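4. Revival brands and the small bottler

4.1 What we mean by a revival

Brands come back for different reasons. Some are bought cheap out of a bankruptcy. Some never really left, just lost their shelf space outside one or two provinces. For this section we use revival for any soft drink that was off sale for three years or more and then sold again under the same name, by the same owner or a new one. Changes of recipe are allowed. Changes of flavour are not, so the Drilby mango line is left out even though the label is nearly the same as the old orange one.

Three brands fit: Drilby (orange squash), Husora (bitter grapefruit, carbonated) and Lesex (a lemon cordial, sold mostly to cafés). All three are now filled under contract at Navarrete, a regional bottler that had no brands of its own during the study period. This is handy for us. Same plant, same sales staff, same truck routes, so differences between the three should come mostly from the brand and not from who is delivering it.

4.2 Data

Two sources. First, order records from Navarrete, 1572 orders after cleaning. Duplicates removed, also orders cancelled the same day. Returns were kept in as negative volume. Second, a shopper survey done in 200 small grocers and kiosks, one shopper per store, short form, no names taken. The survey ran through March, mornings and again after 4 p.m. so we would not only get retirees.

The survey asked whether the shopper knew the brand, where from, and whether they had bought it since the relaunch. There was also a price question but the wording was changed part way through and we don't use it. 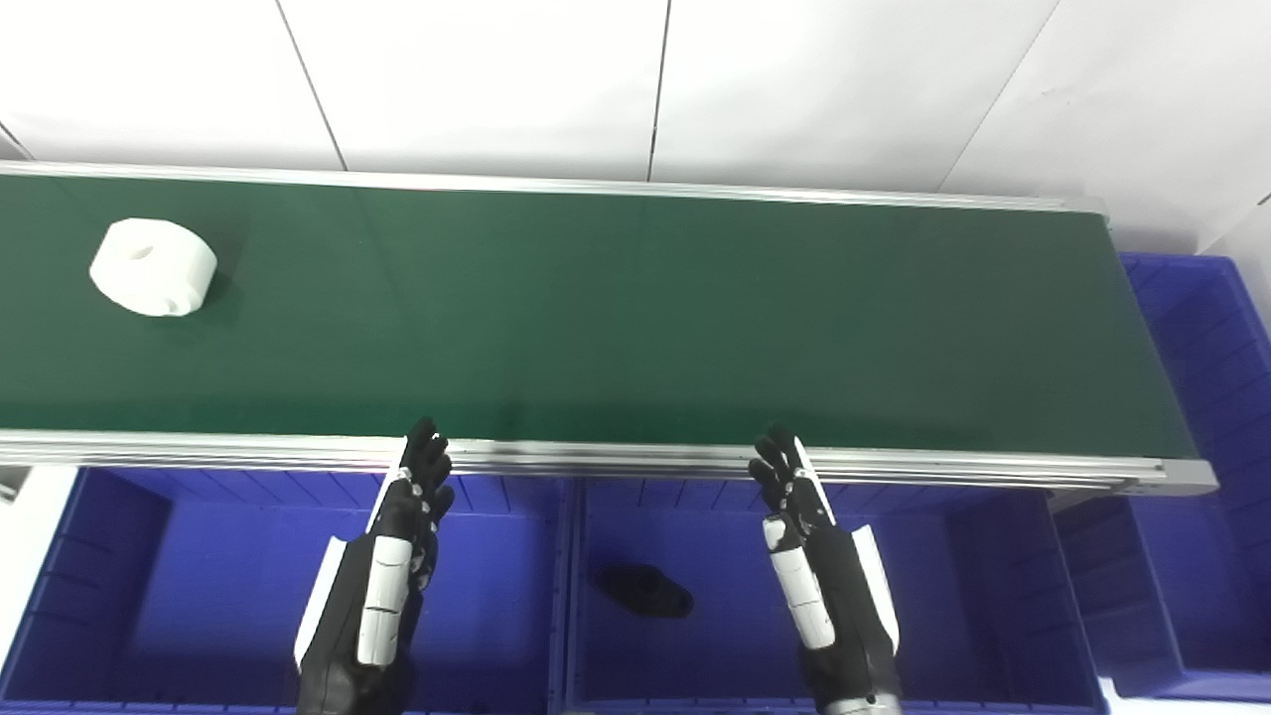

Order records are at the level of the case, not the bottle. Lesex ships in smaller cases than the other two and we converted everything to litres before comparing. The convertion matters. In raw cases Lesex looks like the strongest of the three after the first quarter, and in litres it is the weakest.

One more problem. Navarrete changed its order codes when Husora moved from glass to plastic, and for a stretch both codes were live. We treated them as one product. A store that ordered under both codes in the same week is counted as one order of the combined volume.

4.3 Memory and first purchase

Shoppers old enough to have bought the drink the first time round were more likely to know the name, no surprise. They were not much more likely to have bought it again. For Drilby, 70 of the 200 shoppers knew the brand from before it disappeared. Most of them gave a school canteen or a grandparent's house as the place. Some sang the jingle. Fewer than half of those 70 had bought a bottle since the relaunch, and the usual answer for why not was that they had stopped drinking squash altogether.

Younger shoppers behave differently. They know Drilby from the retro label and treat it as a new drink. Several asked the interviewer if it was imported. So nostalgia may be working on people who have nothing to be nostalgic about, a point raised by Telma Sosa in comments on an earlier draft, and one we had not planned for in the survey form. A follow up would need a question on where the shopper thinks the brand comes from.

Husora is the odd case. Bitter flavour, older crowd, little recognition under thirty, and yet repeat orders from stores held up better than for the other two. Store owners told us the same few customers come back for it. Small base but steady. Whether a brand like that can pay for its own label run is a separate question and depends on the minimum the printer will accept.
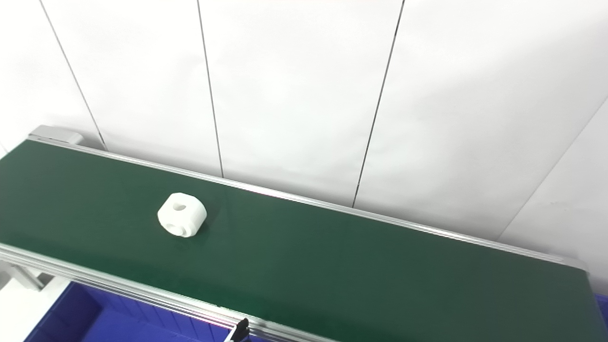

Figure 3. White part resting on a green conveyor belt.

4.4 Repeat orders

We count a repeat when a store orders the same brand again within the following delivery cycle. All three brands start high, as stores restock after the launch promotion, then fall. Drilby falls fastest. This is partly the discount ending and we can't fully seperate the two, because the discount ended for all stores on the same date. A staggered end would have been a lot more useful for us, less so for the sales team.

Lesex goes to cafés on standing orders, so its repeat rate is flattering. A café that has lost interest can take a while to phone and cancel. With standing orders dropped, Lesex sits between the other two. We report both versions in the appendix and use the second one from here on.

Weather was checked. Hot weeks lift all three, cordial least. Adding temperature to the model moves the brand terms slightly and does not change their order.

4.5 Limits

One bottler, one region. Stores without a Navarrete account are missing completely, and those are mainly the supermarket chains, where a revived brand would face the big labels side by side. Our survey stores were picked from the delivery list so the same gap applies there. We also have no sales figures from before the brands were withdrawn. The former owner of Husora could not find its ledgers, and the Drilby ones list revenue by depot without splitting out flavours. Section 5 takes up pricing, using the wholesale lists only.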